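Come help us write the house rules for robot cells (and test them on us)

I run the small automation group at Golmont, and I'm looking for people to join a working group on good practice around robot arms. It's part paid work and part argument, and I mean that in the nicest way! If you've spent any time near a robot cell, as an operator, a technician, a student, a safety person or the one who sweeps up afterward, please keep reading.

We have a rulebook. It's called Brumerine, after the building where it was first written, and it has grown to over 200 pages. Parts of it are very good. Parts of it were written for a welding line we don't have anymore, and there is a whole chapter on badge colors that I've never seen anyone open. Meanwhile the stuff people ask me every week (who can be inside the reach of the arm in teach mode? who signs off a new gripper? what do I do with the cables?) is scattered over four chapters and an appendix.

So we want to cut it down to 50 pages that a new person can read in an afternoon and use the next morning. The formal standards stay where they are, and we're not rewriting those. You don't need to know them by heart either. What we're after is the layer on top - the shop rules, the sign-off sheet, the card that hangs next to the stop button.

What you'd be doing

The group meets on Friday afternoons at 2, starting in November, in the Ouazzani building. Each session has a reading half and a doing half. In the reading half we take one section of the draft and go through it line by line, and you tell us where you got lost or where you'd ignore it and why. In the doing half we go out to the cell and try to follow the rule exactly as written, with the arm running an ordinary job. I love this part. A sentence that sounded perfectly clear over coffee can fall to pieces the minute you've got a pendant in your hand.

Most of our test work is bin picking, with a gripper going into an open metal bin after blocks that lie at whatever angle they like. It's simple enough that everybody can follow it, and it still brings up nearly every question we care about: reaching in, clearing a jam, how the hose and cables are run down the arm, what is clamped to the table and who checked the clamp.
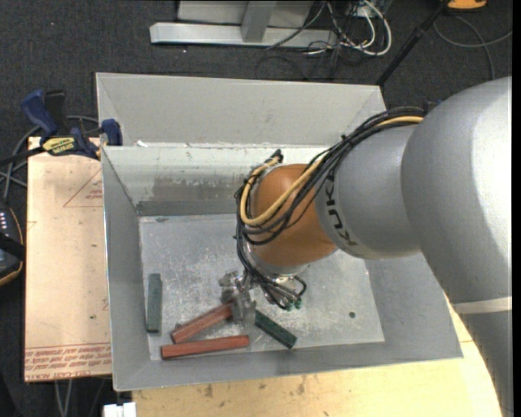
Lertchai Phromma wrote back when I sent the first draft around, and said that the section on reaching into a bin should come before everything else, even before power-up, and that it should say plainly that a paused arm is not a stopped arm. Put it on page one, the note went on, and make people read it out loud to each other, because they'll nod at anything they read on their own.

I've moved it to page one. The reading out loud is up for debate, and you can vote on it if you join (I'm for it, but I also like the sound of my own voice).

Some of the other things on the list so far:

- One person holds the pendant, and everyone in the cell knows who it is.
- Speed limits for the first run after any change to the tool, the bin or the table.
- How to dress cables and hoses on the arm so the wrist can turn all the way without pulling.
- What may sit on or next to the table during a run, and who decides.
- A lockout routine short enough that people really use it when the line is waiting on them.
- Near-miss notes, with no names on them unless you want yours there.

Who we're looking for

We have room for 20 people. I'd like at least half of them to be folks who work hands-on, and I'd love to have a few who have never stood beside an industrial arm before, because you will catch things that we walk right past. You'll get a full safety briefing before you go anywhere near the cell, and you don't have to do the doing half if you'd prefer to stick with the reading. Both kinds of help count the same and are paid the same.

You should be 18 or older, comfortable reading and talking in English, and fine with being disagreed with in a friendly way. Closed-toe shoes, please, and long hair tied back. Safety glasses are on us. If you use a wheelchair or need a seat near the cell, tell me ahead of time and I'll get the layout sorted - there is plenty of space outside the fence line with a good view of the work.

What you get

You're paid by the hour at the normal Golmont technician rate, students included, and we cover your parking. Your name goes in the front of the finished rulebook if you want it there. Tonine, who supply our training material, will be turning the new text into a short course, and everybody in the group can take it free of charge. Also there is soup. It's decent soup.

How to apply

Send me a few lines, and skip the résumé unless you really want to show it off. Tell me what you do, whether you've worked around robots, and one rule you've had to follow at work (any work, it can be a kitchen) that made no sense to you. I read every one of those and they're my favorite part of the whole process. Mention any Fridays you already know you can't make. Missing a session or two is fine!

You can also just drop by the front desk at Ouazzani and ask for the Brumerine sign-up sheet. I'll answer everyone, including the people we can't fit in this time, and there'll be a second group if this one goes well.

Recent postings
Maintenance technician, evening shift
Student assistant, gripper workshop
Open house at the Ouazzani building
Call for comments: near-miss form, second draft

© Golmont Automation Group | Contact | Back to top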